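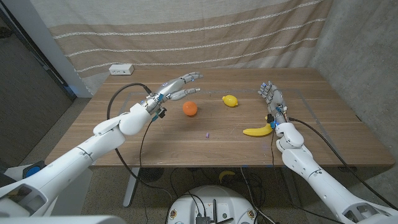

Fund Due Diligence Checklist: Lemoten Dividend Income ETF
Annual review, October
Reviewer: Bo-ram Yook
Second reader: Venkatesh Arumugam
Prepared for: Andstead model portfolios

Ratings used: Pass, Pass with comment, Open, Fail. An Open item has to be closed before the fund can be bought in new accounts. Existing positions may be held while items are open.

Section 1. Documents

1.1 Current prospectus on file
Pass. The summary and full versions match on objective, fees and principal risks.

1.2 Statement of additional information on file
Pass.

1.3 Latest annual and semiannual reports read in full
Pass with comment. The notes on securities lending are longer than last year. See 5.2.

1.4 Index methodology on file
Open. The copy we hold predates the spring rule change. Bo-ram has asked the sponsor for the current one. The summary on the fund's web page is not enough, as it leaves out the buffer rules for existing holdings.

Section 2. What the fund owns

2.1 Holdings match the stated objective
Pass. The fund held 235 stocks on the review date, all of them dividend payers at the last rebalance.

2.2 Largest holding under our 6 percent limit
Pass. No comment.

2.3 Sector weights within our range
Pass with comment. Utilities and consumer staples together are near the top of what we allow. We already own a good deal of both through the Funham core fund. Anyone adding Lemoten to an account should run the combined weights first and not look at this fund alone.

2.4 Overlap with other approved funds
Pass with comment. Overlap with the Funham core fund by weight is 39 percent. VA: I would like to see this figure each quarter instead of once a year. It moved more than I expected after the last rebalance.

2.5 Exposure outside the United States
Pass. None beyond foreign revenue earned by domestic companies.

Section 3. Income

3.1 Distribution schedule confirmed
Pass. Quarterly, paid in cash. Clients who want monthly income need to hear this before they buy. Two accounts were set up last year with monthly withdrawals and had to sell shares to cover them.

3.2 Source of distributions checked
Pass. Dividends and a small amount of lending income. No return of capital in the period reviewed.

3.3 Share of qualified dividends
Open. The tax figures for the current year are not out. Last year's are in the file and should not be quoted as an estimate.

3.4 Yield stated the same way in all our materials
Fail. Our one-page sheet shows the trailing yield and the slide deck shows the SEC yield, and neither one says which it is. Bo-ram to correct both. Until then the slide deck is not to be sent to clients.

3.5 Screen for dividends at risk of being cut
Pass with comment. The index screens on payout ratio and on cash flow, but only at the rebalance. A company that cuts its dividend between rebalances stays in until the next one. The prospectus says so plainly. We had this wrong in our notes from last year, which said such a company was removed right away.

Section 4. Cost and trading

4.1 Expense ratio checked against prospectus
Pass. The fee waiver is still in effect. Note the end date in the calendar.

4.2 Average bid-ask spread
Pass with comment. The spread is fine in the middle of the day and wider in the first few minutes after the open. Use limit orders and wait until 10:00 a.m. Eastern.

4.3 Premium or discount to net asset value
Pass. There were 11 trading days in the period when the closing price was outside our band. Most of them fell in one rough stretch for the whole market, and the gap closed each time.

4.4 Tracking against index
Pass. The shortfall is in line with the fee.

4.5 Capital gains distributions
Pass. None paid.

Section 5. Sponsor and service providers

5.1 Change in portfolio managers
Pass with comment. One of the named managers left. The fund follows an index, so this does not trigger a watch listing, but the name is still on our sheet and needs to come off.

5.2 Securities lending
Open. The lending agent is now D'Souza. We need the collateral terms and the split of lending income between the fund and the agent. VA: please also ask if there is a cap on how much of the fund can be on loan. I could not find one in the annual report.

5.3 Regulatory matters
Pass. Nothing disclosed that affects the fund.

5.4 Fund size and risk of closure
Pass. Assets are well above our minimum and grew over the period.

Result

Held on the approved list. No purchases in new accounts until 1.4, 3.3 and 5.2 are closed and 3.4 is corrected.

VA: Agreed on the result. If the methodology document has not arrived by the next portfolio meeting, move the fund to the watch list and tell the advisers the same day.

Next full review: October, next year. Overlap figure in 2.4 to be updated each quarter by Bo-ram.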